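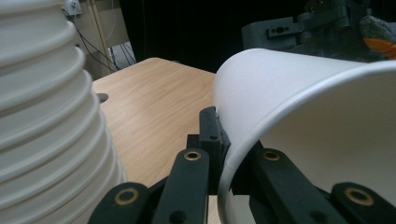
How does a machine learn to handle things it has never met before? By copying people, many times over, with a record kept of every go.

Edarska opens second round of Florix collection

Losodmont, Jul 7, 2025. For immediate release.

Edarska today started the second round of Florix, its programme for gathering handling examples for a learning system. The round runs until November. Everything is done by hand, by trained operators, using hand-held grippers with a camera fitted to each one. No robot arm needed at this stage – the arm comes later, once there is something for it to learn from.

First round closed in spring. It covered 85 tasks, most of them short. Pick up, turn over, put down, stack, unstack. Results good on boxes and bottles, less good on anything light or soft. So the second round goes back to the awkward stuff: thin cups, bags, cloth, packets that squash.

Why cups? Cheap, easy to get hold of, and very good at showing up a clumsy grip. Squeeze too hard and the wall buckles. Too soft and it drops. A person sorts this out without thinking, and that is exactly what we want on record. Stacked ones are worse again because they cling together and the operator has to work one free, sometimes with a twist, sometimes a little shake. We keep the twist and we keep the shake. We also keep the fumbles, marked as such. A system that has only ever been shown clean work doesnt know what to do when a cup slips.

What is new this time:

Shorter sessions. Operators now stop after 30 minutes and swap with a colleague. Tired hands gave us jerky recordings in the first round and a lot had to be thrown out.

More than one gripper at a table. Plenty of everyday jobs need 2 hands, one to hold and one to pull, and the first round had hardly any of these.

Messier surroundings. Operators are asked to leave the room as it is and not tidy up for the camera.

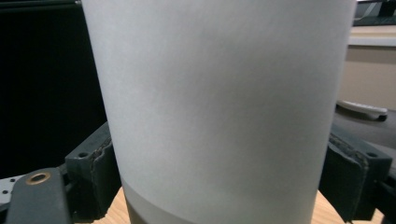 Florix is built on close views, taken from the tool itself and not from across the room. Cameras on a tripod see the operator's back half the time. From the tool you get the part that matters, the contact. With a tall frosted cup held between two fingers there is very little else in view, only slivers of table near the base and a bit of room either side, and the rough pads can be seen right up against the wall of the cup. That is the information the learning side has been asking for. The drawback is that a big object blocks the view of what lies behind it, so operators are now trained to look the table over with the tool before they close in.

Every recording is checked by a second person befor it goes into the set. Checkers look for a clear start, a clear finish and a grip that stays in view. Anything doubtful goes back to the operator who made it, with a note.

The work is based at our Jankauskaitė site in Losodmont, where space for more tables is being fitted out over the summer. New operators are wanted for the autumn. No technical background needed, training is paid, steady hands a plus – patience a bigger one.

Part of the second round will be shared with research partners after checking is complete. Terms to follow in November.

Notes to editors

Florix is the name of the collection programme only. It is not a product and is not for sale.

Visits to the Jankauskaitė site can be arranged on weekday mornings. Please allow 2 working days for a reply from the Edarska press desk.

Ends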